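How we look after Tament, the robot with the careful fingers

Hello! I'm Ximena Valdovinos, and I look after a robot called Tament. Tament lives in our workshop at Clavside, and its job is taking old computers to bits so the useful parts can be used again. People ask me lots of questions about the taking-apart bit, but my favourite part of the day comes before that, when I get Tament ready for work.

First thing in the morning, Tament is switched off and I give it a good clean. Old computers are full of fluff (really, really full of fluff!) and it gets into everything. I use a soft brush on the arm and a little dry cloth on the fingers. If there's a hair wound round a finger joint I have to tease it out with tweezers, which takes ages and makes me go cross-eyed.

Then I check the fasteners. A robot wobbles and shakes a tiny bit every time it moves, and after lots of moves a fastener can work itself loose. I go round with my special key, called a torque wrench, which clicks when the fastener is tight enough. Click! Next one. Click! I used to do it by feel and I always did them up too hard.

After that comes the eye. Tament has a small camera on its wrist, so it sees whatever its hand is reaching for. Imagine having an eye on the back of your hand! I wipe the lens and then hold up a card covered in black and white squares. Tament looks at the card from 6 different places and works out exactly where its eye is pointing. We call this calibrating. If I skip it, Tament might think a thing is 3 millimetres to the left of where it really is, and that's plenty to make it miss.

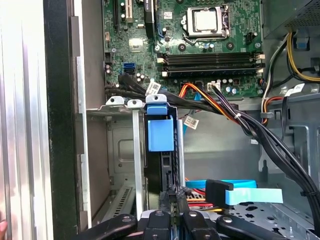
Missing matters a lot inside a computer. There are cables going every which way, and a hard drive sits snugly in a metal cage, so a hand that's slightly wrong could bump the cage or catch on a wire. The computer has to be unplugged from the wall before anyone starts, robot or human. Please don't open one up at home without a grown-up!

Last of all we do a practice run. I set Tament to its slowest speed and it reaches towards the drive while I watch with my thumb near the big red stop button. Ross, who works with me, reads the numbers off the screen. If the fingers squeeze too hard, he turns the grip down a notch and we try again.

Things do go wrong. Last May one of the fingers got stiff and started closing later than the others. I took it off, found a worn little spring inside, and ordered a new one from Griveck. It came in a box big enough for a pair of boots! Fitting it took me 40 minutes, and I dropped it under the bench twice.

When the practice run goes well, I fill in the logbook, put the kettle on and let Tament get going.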